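Sorting Mixed Household Items Before Donation: What We Found
Project report, Group 4
Khang Dương, Anikó Vörös, Ferenc Fekete

2. Background

The handout we were given says that sorting small household goods by material is the fastest way to get them ready for a donation shop. It cites no source for this. We had doubts from the start, mostly from helping at the Clodley shop in June, where the shelves are set up by use (kitchen, toys, desk) and the glass gets wrapped no matter what it sits next to.

Our question was simple. Does a first sort by material save any time at all, compared with a first sort by use?

3. Method

We had 175 objects, all small enough to hold in one hand. They were mixed and dealt out into metal bins a few at a time, so that a bin might hold a drinking glass, a toy and a box with nothing in common. Each person emptied the bins twice, once under each rule, with 20 minutes between runs. Anikó kept the clock.

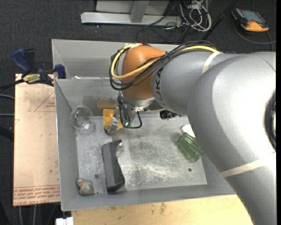
The trouble started with things that don't belong to one material. A toy animal may be rubber or soft plastic, and two of us put the same one in different piles on different runs. Boxes were worse. Is a coated cardboard box paper? Ferenc said yes, Khang said no, and the handout says nothing. Under the use rule we argued too, but less often – mainly over bowls that could have been for food or for keys.

4. Results

Sorting by material took 419 seconds on average. Sorting by use took nearly 40 seconds less. That sounds like a win for our side, and we would be careful with it. Three people is a tiny group, we all disliked the material rule before we began, and the second run was always easier than the first. We did switch the order for one person, but one is not enough to cancel that out.

Glass was slow under both rules. People put it down gently and looked at where it was going, and no rule changes that.

5. What we would do differently

Hajnalka Fekete read our draft and asked why we never tested a sort by size. We have no good answer. We would also want sorters who had not read the handout, and a written list for the doubtful items before the first bin is emptied.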